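5 Kaltaufguss mit dem Siebeinsatz

Dieser Abschnitt gilt für die Teekaraffe Skitness mit langem Siebeinsatz. Für den heißen Aufguss lesen Sie bitte Abschnitt 4. Das kurze Sieb aus dem Moynihan-Set reicht nicht tief genug ins Wasser und ist für den Kaltaufguss ungeeignet.

5.1 Vor dem ersten Gebrauch

1. Deckel gegen den Uhrzeigersinn drehen und abnehmen.
2. Siebeinsatz nach oben herausziehen. Dichtungsring vom Deckel lösen.
3. Alle Teile mit warmem Wasser und etwas Spülmittel reinigen, danach klar nachspülen.
4. Dichtungsring wieder einlegen, die flache Seite zeigt zum Deckel.

Hinweis: Der Dichtungsring kann anfangs leicht nach Silikon riechen. Der Geruch verschwindet nach einigen Spülgängen.

5.2 Aufguss ansetzen

1. Siebeinsatz bis zur unteren Markierung mit losem Tee füllen. Früchtetee mit großen Stücken darf bis zur zweiten Markierung reichen.
2. Siebeinsatz in die Karaffe stellen und einrasten lassen.
3. Kaltes Trinkwasser langsam durch das Sieb gießen, zunächst nur 200 ml. Kurz warten, bis die Blätter durchfeuchtet sind.
4. Karaffe bis zur Füllmarke auffüllen und den Deckel schließen.
5. In den Kühlschrank stellen. Grüner Tee und Weißtee sind nach 2 Stunden trinkfertig, Früchtetee sollte über Nacht ziehen.

Achtung: Die Karaffe nicht über die Füllmarke hinaus füllen. Beim Schließen des Deckels läuft sonst Tee über den Rand.

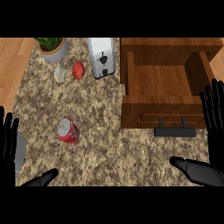 Lesezeit: 3 Minuten

5.3 Servieren und aufbewahren

1. Siebeinsatz herausnehmen und abtropfen lassen. Bleibt er in der Karaffe, wird vor allem Schwarztee schnell bitter.
2. Deckel wieder aufsetzen und so drehen, dass die Pfeile auf Deckel und Ausguss übereinanderstehen.
3. Nach Geschmack Eiswürfel oder Zitronenscheiben direkt ins Glas geben – nicht in das Sieb.

Fertigen Tee gekühlt aufbewahren und am selben Tag verbrauchen. Gesüßter Tee hinterlässt Rückstände im Ausguss, der dann sofort nach dem Leeren gespült werden muss.

Vorsicht: Die kalte Karaffe nicht mit heißem Wasser ausspülen. Das Glas kann springen. Für den heißen Aufguss muss die Karaffe Raumtemperatur haben, und das Wasser darf nicht über 80 °C heiß sein.

5.4 Ersatzteile

Dichtungsring und Siebeinsatz sind einzeln erhältlich. Bestellnummer für den Dichtungsring: 2830. Bitte geben Sie bei der Bestellung auch die Größe der Karaffe an, sie steht auf dem Boden neben dem Schriftzug Plusidside.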